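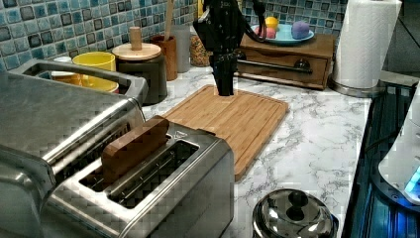 *Review by Lejla Dumitrescu, June 24, 2023*

**Perrin countertop arm, two-finger gripper: 2 out of 5**

Rovusstead sells the Perrin as an arm you can leave working in a home kitchen. I've had one over my counter since December and I don't buy it.

The fault is height. Ask it to come down to a cutting board and it stops a little above the wood, or it doesn't stop and leans on it. Mine has pushed the board crooked more times than I bothered to log. Twice it kept pressing until the joint tripped with error 4, which the manual calls "contact, minor." It didn't look minor with the fingers bent outward.

Support had me recalibrate. That held for 50 cycles, then the drift came back. Roland Sugden at Fimex, who handled my return, swapped the wrist sensor and told me the board's juice groove might be confusing it. Maybe. Plenty of boards have a groove, and the brochure shows one.

What bothers me more is the stop button. It's in the app. With a toaster and a toaster oven next to the arm, I want something I can hit with my palm, and the wired one costs extra.

Reach is good, and the matte black finish wipes clean. At $3,000 that's thin praise. The Tustau is $900, slower and louder, but it quits when it touches something. I won't run the Perrin with the toaster on, and I don't leave the room.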